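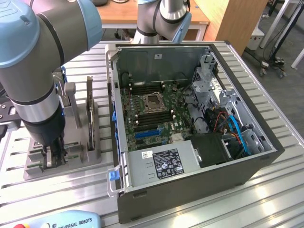 An open desktop computer with an empty processor socket. Old office machines are at the centre of the council's school laptop row.

COUNCIL SAYS OLD OFFICE COMPUTERS WILL SAVE SCHOOLS A FORTUNE. WHERE ARE THE SUMS?

Dovik council wants every secondary pupil in the town to have a working computer at home by January, and it says it can do it for next to nothing by passing on desktops that its own offices no longer want.

The plan, called Rirkora, was put before the schools meeting on Tuesday evening and went through with hardly a question asked. It would see 989 used machines cleaned up, wiped and handed to families on loan. The council claims the scheme will cut the schools' computer bill by up to 27 per cent over its lifetime.

How long that lifetime is, the papers do not say. Nor do they say what the bill is now, so anyone hoping to check the saving will have to take it on trust.

Lutz Hellwig, who is leading the scheme for the council, told the meeting that most of the desktops had "years left in them" and that it would be a scandal to scrap them. Asked afterwards how many had been switched on and tested, he said the work was "well under way" and that a figure would be given in due course.

The repair contract has gone to Flosano, a local firm that until last year mainly serviced shop tills. It was the only bidder. The council says the job was properly advertised, and it was, for two weeks, over the school holidays.

Sieglinde Wiegand, head of the upper school, said she would welcome anything that helped families who are sharing one phone between several children. But she has been here before. The last batch of hand-me-down machines sent to her school arrived without power leads, and many were too slow to open the homework pages the pupils were meant to be using.

"We were told those were as good as new," she said. "They ended up in a cupboard, and then we had to pay to have the cupboard cleared."

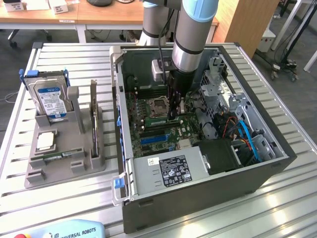
There is also the matter of what happens when a computer breaks. Under the loan form seen by this newspaper, families must report a fault within two days and bring the machine to a drop-off point in Chong, on the far side of the ring road. The last bus back leaves at 5.40pm. A desktop, with its screen, is not an easy thing to carry on a bus.

Mr Hellwig said home visits had been looked at and found to be too dear. He would not say how dear.

Then there is broadband. The papers give it one line, noting that families "will be expected to have a suitable connection". The council's own survey last spring found that plenty of homes on the eastern estates do not, and the grant that used to help with the cost was quietly dropped in the last budget.

Jannik Reuter, whose two daughters are at the upper school, said he had filled in the form but was not holding his breath.

"It's a free computer, so I'm not going to say no," he said. "But I'd like to know it'll still be going at Easter."

Benedikt Schwerdtfeger, the only councillor to vote against, has asked for the full costs to be published before any machines go out. He was told they were commercially sensitive. He has now put the same request in writing.

Flosano did not return our calls. The loan forms go home in school bags next week.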